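Old Dell tower, worth a CPU swap?
Forum: Desktop Repair and Upgrades

dalal_b
Posted 7 May 2020
Hi all! I picked up a Dell tower from an office clearance and I am completely hooked on this thing. Everything inside comes apart with little blue tabs. I've never had a processor out before and I want to try it. Is it worth the trouble or should I leave it alone and just add memory?

Blackburn_D
Do it! These are the best machines to learn on. Lay it flat, panel side up, and take your time. Lift the lever, open the frame, pick the chip up by its edges. The memory is even easier. You'll be grinning the whole way through, I promise.

jzoubi
I'd leave the CPU where it is. More memory and an SSD will do far more for an office box than one step up in processor. Bent socket pins are no fun at all, and for what a used chip costs you could nearly get another tower.

Blackburn_D
@jzoubi sure, if speed is all you care about. She said she wants to try it.

jzoubi
Fair enough. Then at least update the BIOS first, while the old chip is still in. I skipped that once and got a black screen and a blinking light for my trouble.

omar_k20
Agree on the BIOS. What are you scoring now, Dalal? Mine went from 842 to 1,562 in the Prerex benchmark after the swap, same memory, same drive. So I can't go along with "one step up does nothing."

jzoubi
Going from the bottom of the range to the top isn't one step, Omar.

omar_k20
OK, that's true, it was a big jump :)

Nabila S.
Coming in on the side of taking it apart! I've done a few of these now and I still love the moment when the socket is bare and you can see how it all fits together. Put the chip and the memory somewhere they can't slide around, each in its own spot, so you aren't hunting for them later.

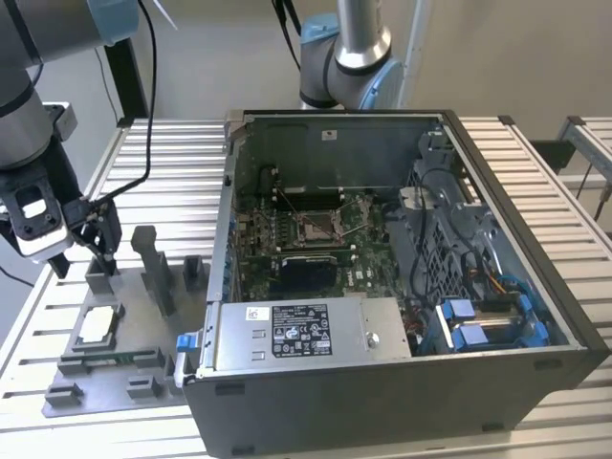
For paste I use Bulness, a small dot in the middle and no spreading. Wipe the old stuff off with alcohol and a coffee filter (no lint!). And match the triangle on the corner of the chip to the one on the socket before you let go of it. It should just drop in. If you feel like pushing, stop.

Blackburn_D
A pea or a dot? I've always gone with a line.

Nabila S.
Dot, and I'll fight you on it.

dalal_b
You've talked me into it! BIOS first, then the chip, and I'll look for memory too. My Prerex score is 181 by the way, but I think I had a virus scan running. Will run it again tonight.

jzoubi
181?? Yes, please run it again.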